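Kleine Tafel, große Liebe

Von Sorcha Flanagan

Ich gestehe: Ich bin Zettelmensch. Im Januar klebten an meinem Monitor so viele gelbe Haftnotizen, dass ich den Termin mit Gruvmont glatt übersehen habe. Also habe ich mir für diese Ausgabe die kleinen Whiteboards vorgenommen, die man sich einfach auf den Tisch holt - und bin hängen geblieben!
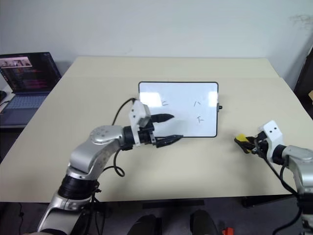
Beim Japanischlernen bin ich eine furchtbare Kritzlerin, und Papier verbrauche ich dabei stapelweise. Auf so einer Tafel mit schmalem schwarzem Rahmen, flach auf dem Tisch, schreibt es sich fast wie im Heft. Drei schwarze Zeichen, eins davon sieht aus wie こ, mehr muss da gar nicht stehen. Nur das Licht nervt ein bisschen: Am oberen Rand spiegelt die glänzende Fläche ordentlich, da rücke ich dann mit dem Stuhl herum, bis es passt.

Gewischt wird bei mir übrigens trocken und sofort (na gut, meistens). Was eine Woche steht, geht schwer ab.
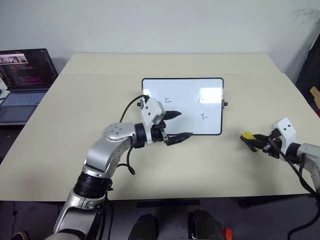

Vokabeln wiederhole ich am liebsten nebenbei, mit der Teetasse in der Hand. Dafür muss die Tafel stehen, leicht zu mir geneigt, mit je einem schwarzen Knopf links und rechts am Rahmen. Das Zeichen links oben lese ich als 上, also oben, und das unten rechts als 下 - so ein Paar merke sogar ich mir vor dem ersten Schluck!

Meine Haftnotizen habe ich trotzdem behalten. Es waren noch 500 im Schrank.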